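Questions We Hear a Lot at Gradness Kitchen & Home

Do I need to oil my wooden kitchen things when they're new?

It's a nice thing to do, and it only takes a few minutes. Wipe the piece with a damp cloth, let it dry overnight, then rub in a thin coat of food-safe mineral oil. Give it 6 hours before you use it – longer if your kitchen runs cold – and buff off whatever is left.

Can anything made of bamboo go in the dishwasher?

Please don't! We know it's tempting after a big dinner, but the heat and the long soak are hard on bamboo, and we can't replace pieces that have split that way. Warm water, a drop of dish soap and a soft sponge will do the job.
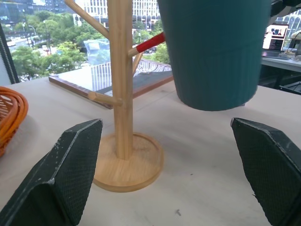 Mugs are another story, and most of ours are fine on the top rack. The exceptions are the Bellamy line, which has a hand-painted rim, and anything with a gold edge. Wash those by hand and they'll stay pretty for years.

How long does shipping take?

Orders placed before 2 p.m. usually leave us the same day. The Gulano stoneware gets an extra layer of wrapping, so allow two more days for that.

What if something shows up broken?

Oh, we're so sorry when this happens. Send us a photo of the piece and the box it came in, and Moataz Abdel Hamid at our returns desk will get a new one on its way to you. You don't have to mail the broken one back.

Do you still carry the Zovik cups?

We do, in 23 colors, though the pale yellow sells out quickly and won't be back until October. If you'd like us to set a pair aside, just drop us a note with your order number.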